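From: Ditte Brøndum
To: cell-users list
Date: 2022-12-16
Subject: Re: right arm dropping out during two-arm holds

Houda, all -- quick one before I leave for the day, sorry it's in pieces.

Short version: same fault, happened again this morning, three times. I don't think it's the gripper anymore. Details under your message.

Houda Bouzid wrote:
> We've had the right arm go limp in the middle of a shared hold again.
> Left arm kept its grip and kept pulling, so the part got yanked over
> to the left and the right arm sagged until I hit the stop. No damage
> this time but the jaws did scrape the board on the way down.
>
> Things I checked: gripper screws, jaw alignment, supply at the base.
> All fine. Swapped the gripper for the spare, same thing an hour later.
>
> Is anyone else seeing this on the Varkis build, or is it only our
> cell? And does anybody know if the left arm is SUPPOSED to keep going
> when the right one drops? I thought Sille had that fixed in September.

Not only yours. We run the Varkis build in the Movunbridge cell and it's doing the same here, always the right arm, always when both arms are on one part. Never seen it in single-arm work. I left the right arm cycling alone over lunch, 1000 moves, not one dropout. Then put it back on the shared hold and it quit on the fourth try.

Pose for reference, so we're all talking about the same one. Grippers pointing at each other, part held across the middle over the board, both long links angled up and in:
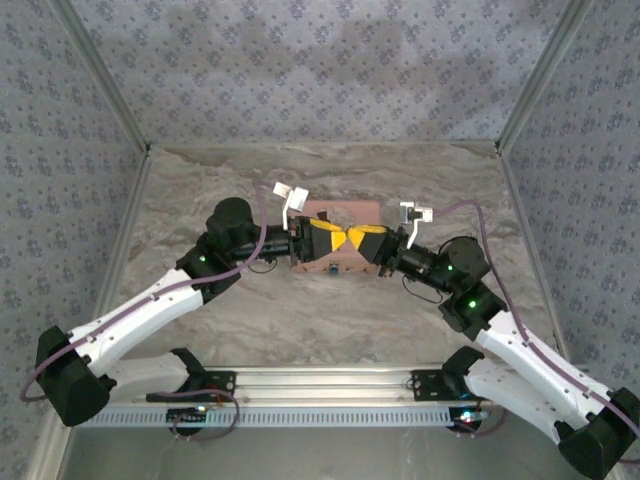
Shared hold, yellow/black part between the two grippers. Green lights on at both wrists.

What I see in the log: the wrist on the right stops answering, the bus retries, gives up after 100 ms, and torque goes off for everything past the elbow. No overcurrent, no temperature warning. Looks like a lost connection, plain and simple. The green light at the wrist goes out for a moment and comes back, so I'd say it is losing power too and not only data.

My guess is the cable. The purple one goes up along the outside of the link and arcs over the wrist to the gripper, and in the shared hold the wrist is turned so that the cable has very little left to give. Held it by hand and wiggled near the wrist connector (power on, stop button in my other hand, Guðlaug watching) and got a dropout on the second wiggle. Could not get one out of the left arm at all.

So, for now:

1. No shared holds unless a person is standing at the stop. I mean it, not someone across the room.
2. Speed at 1/4 for any two-arm job.
3. If an arm drops, stop first, then support the arm, then let go of the part. Do not reach in between the grippers while the other one is still powered.

On the left arm carrying on by itself: no, it is not supposed to. The change from September stops both arms if one of them reports a fault. But a wrist that goes silent doesn't report anything, it's just gone, so the check never fires. That's the part that worries me more then the cable. A cable we can replace. An arm that keeps pulling against a dead one is how somebody gets thier fingers caught.

Sille -- can you make a missing reply count as a fault? Both arms hold position, no torque off, since dropping everything isn't great either with a heavier part. If that can't be done before the break then I'd want shared holds switched off in the config for all of us.

Bergþóra has asked Mikkelsen for 4 new cables, slightly longer, and a clip to take the strain off at the wrist. No date from them yet. Pekico had a shorter lead time last year but I never liked their connectors.

Houda, two things from you if you get a minute:

- log from your last dropout, the raw one, the summary hides the retries
- does yours fail with the wrist rolled the other way? Mine didn't in the few tries I had, but I wouldn't lean on that

Will try the old build on Monday with the same cable, just to rule out the software. Cell is powered down and tagged until then, please leave the tag on.

Ditte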